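Working Practice for Hand-Held Grippers – Gallery
Ferkcombe workshop, handling group

We collect grasping recordings with hand-held gripper tools at two sites, Ferkcombe and Dakcombe. The rules on this page are the ones both sites work to. They began as a sheet taped inside a cupboard door and were rewritten in March, when Dakcombe started using the same tools and the two sheets no longer agreed.

The page is meant for people who already know the tool and have done the bench introduction. If you haven't, do that first. The wording of each rule is the current wording. Where we have added notes, the notes are advice and the rule is the part that gets checked.

Before the session

Rule 1. Check the fingers before you pick up the tool. Look for chips at the tips, play at the mount and screws standing above the surface. A finger that moves when you push it sideways with a thumb is taken off and refitted before any recording is made.

Rule 2. Fingers are changed in pairs. A new finger and a worn one close unevenly, and the difference shows up later as small objects turning in the grip. The old pair goes in the Aguiar tray with a tag – both halves together, even if one of them looks fine.

Rule 3. Wipe the camera window with a dry cloth at the start of every session and after every break. No spray on the window. Spray goes on the cloth if it is needed at all.

Rule 4. Open and close the tool fully 14 times before the first take. If the travel feels rough at any point, stop and report it. Don't oil it yourself.

Setting up the work surface

Rule 5. Clear the surface of everything that isn't in the task sheet. Cups, phones, pens and spare screws go on the side shelf. Personal items left on the surface are the most common reason a session is sent back to be done again.

Rule 6. Lighting stays as set. Both sites work at 800 lux measured at the surface, and the lamp positions are marked on the floor. If a lamp has been moved, put it back on its mark and take a reading before starting.

Rule 7. Fasten down any covering that can slide. A covering that shifts during a take means the take is marked and repeated. Small creases are acceptable.

Rule 8. Objects come from the numbered shelf and go back to it. The Ametti list has 195 entries at present, and each one has a weight and a note on how it may be held. Read the note. Some of the plastic items mark easily, and a few have thin walls that flex under a hard grip.

During a take

Rule 9. Approach slowly with the tool open. The fingers should be wide enough apart that neither one brushes the object on the way in, unless the task sheet asks for contact on one side first.

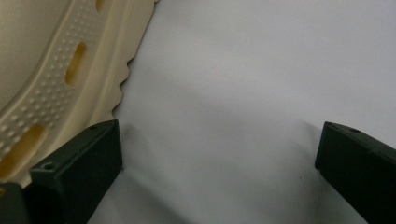 Rule 10. Grip on a solid part wherever the object has one. Slots, perforated areas and thin rims are poor places to close on. A fingertip can catch in an opening, and the release is then hard to do cleanly. If the task sheet calls for a grip at the rim, close until the object is held and stop there.

Rule 11. One hand on the tool, the other hand out of view unless the task is a two-handed one. This was the rule Dakcombe had and we didn't. It is now the same at both sites.

Rule 12. If something slips, let it. Don't catch it with your free hand and don't chase it with the tool. Finish the take where it is, mark it as a slip and start a new one. Slips are kept in the set, so there is no need to discard them.

Rule 13. Stop after 11 takes and rest your wrist. The tool is light, but holding it level is tiring and tired takes look different. Swap operators if there are two of you on the bench.

After the session

Rule 14. Fill in the session sheet before leaving the bench. Object numbers, finger pair number, lamp reading and any takes that were marked. Sheets filled in the next morning have too many gaps to be useful.

Rule 15. Store the tool closed, on its rest, with the window facing the wall. Tools are not left lying on the work surface, including over lunch.

Changes since the last version

The wording of Rule 7 now says that small creases are acceptable. The old text asked for a perfectly flat covering and people were spending too long on it.

Rule 12 used to say slips should be deleted. If you have an older printed copy at your bench, please throw it away and print this one.

We still don't have an agreed rule for transparent objects. Ferkcombe uses a dark mat under them and Dakcombe changes the lamp angle, and until that is settled each site keeps to its own method and writes it on the session sheet.

Corrections go in the folder by the Ferkcombe door or the one next to the Dakcombe printer. Both are emptied at 4 p.m.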